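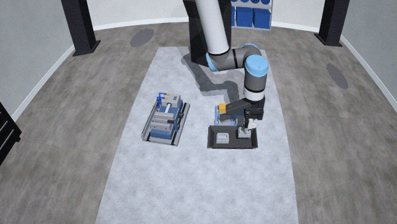
One of you wrote on last week's feedback slip that the stars can't be moving four minutes early every night, because then by the end of the year the whole sky would be a day off, and surely somebody would have noticed.

I love this comment! Whoever you are, you did the math right. Over a year the stars do get a whole extra turn in, and that extra turn is our topic today.

Tradenlow Evening Astronomy, course 2355
Notes for session three: the turning sky
Aug 10, 2023

Two kinds of day

Start with the Earth spinning once, measured against the distant stars. That takes 23 hours and 56 minutes, give or take a few seconds, and we call it the sidereal day. While it was spinning, though, the Earth also moved a little way along its orbit, so the Sun has shifted slightly against the background stars (almost one degree). The Earth has to turn a bit further to bring the Sun back to the same spot, and that bit takes just under four minutes. Add it on and you get the ordinary 24 hours your clock shows.

If that went by too fast, try it with a chair. Walk a circle around the chair, always facing it. You haven't felt yourself spin, but look at the walls: by the time you're back where you started, you have faced every one of them. One full turn, and the chair never left your nose. I do this in my kitchen more than I should.

So a star that rises at ten tonight rises at about four minutes to ten tomorrow, and after a month it's up two hours sooner. Orion, which is a dawn object for us right now, will be up in the evening by December, and I'll be out there in two pairs of socks.

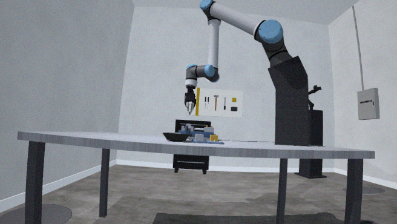 Fig. 2. Robotic arm on a dark pedestal, computer rendering.

How fast does the sky turn?

The number to carry in your head is 15. The sky turns 15 degrees per hour, which is also 15 arcminutes per minute of time and 15 arcseconds per second of time. Same number all the way down, very handy. (Strictly it's a hair more, thanks to those four minutes, but we can ignore that tonight.)

Now a worked one. I left my camera on a tripod up at Orkska with the shutter open for 3649 seconds. I meant to stop at an hour and was fiddling with the thermos. How long are the star trails?

3649 x 15 = 54,735 arcseconds
Divide by 3600 to get degrees: 15.2

So each star drew an arc of a bit over 15 degrees around the pole. Careful here, people trip on this one every term. The angle around the pole is the same for every star, but the trail you see on the picture is longer for stars far from the pole and tiny for stars close to it. Polaris makes a trail too! It sits less than a degree from the true pole, so you get a short stubby curve.

To try at home

a) A shutter stays open for 800 seconds. Through what angle does the sky turn? Give it in arcseconds first and then in degrees.
b) A star rises at 11 p.m. tonight. When does it rise in two weeks?
c) Harder: which way would the four minutes go if the Earth orbited in the same direction but spun the other way? Draw it before you answer, please, I mean it.

Put your answers on the Flitard sheet and bring it along next time. Pencil is fine. For c) I want to see the drawing even if you think it's wrong.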